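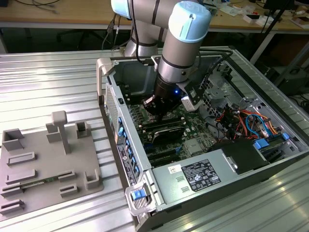
September, bench notes, Godinville workshop

Tower 387 from the Hartono batch, teardown and parts check before rebuild. Case on its side on the slatted bench, side panel off. The red, orange and blue leads under the drive bays are bundled badly and will need re-routing before anything larger goes in at that end. The blue tabs along the wall were stiff on the last two machines of this type, so check each one by hand and do not lever with a screwdriver. Spares are in the Plulton drawer, bag 1374.

Power supply stays in for now. Label copied to the parts sheet. The unit will go on the load tester at 100 per cent for 2 hours, same as the rest of the batch. If the fan note changes during the run, write down the time and carry on – do not stop the test.

Order of work for this type:
Drives out first, with their leads labelled at both ends.
Cards next. Release the blue tab, then lift straight up.
Memory after that, slot order marked on the bag.
Heatsinks last, and only if the board fails the first power-on.

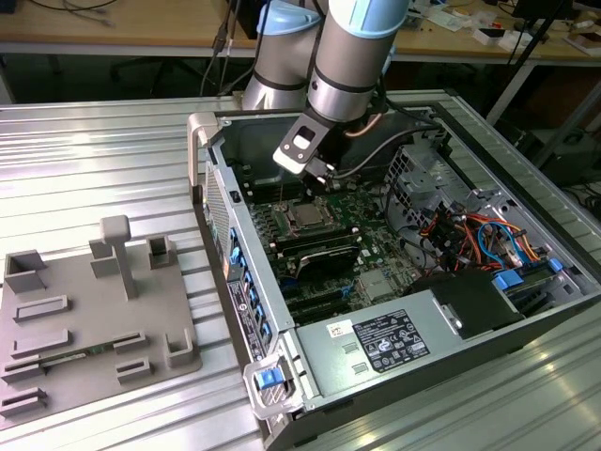 The Rosov sheet gives the cards before the drives. I have kept to our own order, as the drive leads foul the longer cards on the way out. Sheet to be amended when the batch is finished.

Board to be brushed down and blown through with the nozzle well back from the memory slots. Old paste off with isopropyl, two wipes, new cloth for the second. Processor stays in its socket unless a pin fault is suspected.

Open points:
Bay rails – one pair short in stores, Hartono to confirm whether more are coming.
Side panel for 387 is on the lower rack with its screws taped inside. Do not mix with 386, the thread is different.
Coin cell to be measured before power-on. Replace if below 2.9 V.

Load test booked for 14:00. Results go on the next page.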